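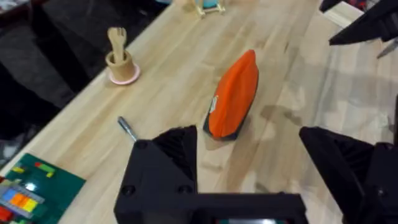
Pouch work, orange sample
December 24, 2019

Quiet shop today, so the big blond table was all mine and I got to spend the whole session on pencil cases. I love this job.

The orange one is still my favorite of everything we've looked at for the Dodska kit. The color is terrific against the pale wood, and the dark band along the edge does a lot of work. It tells you which way up the thing is without thinking, and it hides the seam where pencil dust always collects. The little white label on the side is a good idea too. I want ours in the same spot, a bit larger, with room to write a name.

Notes on the shape: long and soft and a little flat, narrower toward one end. I had been pushing for a box shape (see the Lu sketches) and I'm changing my mind. A soft one gives when you stuff it, and it slides into a backpack next to books. The Lu box held its corners beautifully and then wouldn't fit in anything!

Pens for the fit check: the slim silver-gray one and the black one with the clip. The clip is the one to watch. On the Okia pouch it snagged the lining over and over, and Wiroj Noiphan ended up sewing a second layer in by hand. His fix is lovely but much too slow if we go to 800 pieces. Try a slicker lining cloth first.

Zipper. I want a pull you can find with your fingers while looking at something else. The one on this pouch is tiny and red, which looks great and is easy to spot, but I'd go one size up for small hands. Ask Gekance if they do red in the larger size. Their last price list had 124 pulls and I only remember black and brass.

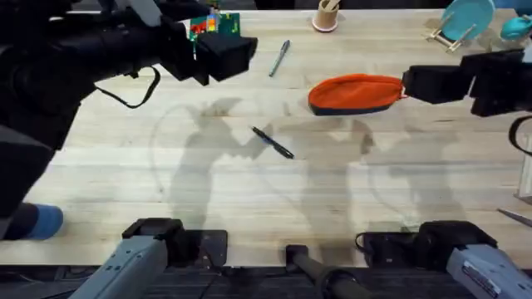
Orange pouch held by the zipper-pull end, both pens out on the table.

Building bricks stay in the kit, on the green baseplate. I put a handful of loose ones on the list for the pouch as well, and I think that's the best thing to come out of the month. Pens and bricks in one case! Kids will do it anyway, so let's leave them the room. Corners may be hard on a thin lining, so that goes on the same test as the clip.

To do in January:
- cut 3 linings, same pattern, different cloth
- label mockup with name line
- red pulls, larger, from Gekance
- ask Wiroj whether the dark band can wrap the narrow end too
- 50/50 on a loop at the end, make one with and one without

Wiroj, the navy scraps are in the flat drawer under the cutting mats. There's enough for the bands on all the test pieces if you cut along the length. Please leave me the widest strip, I want to try it on the lid flap for the Dodska bag.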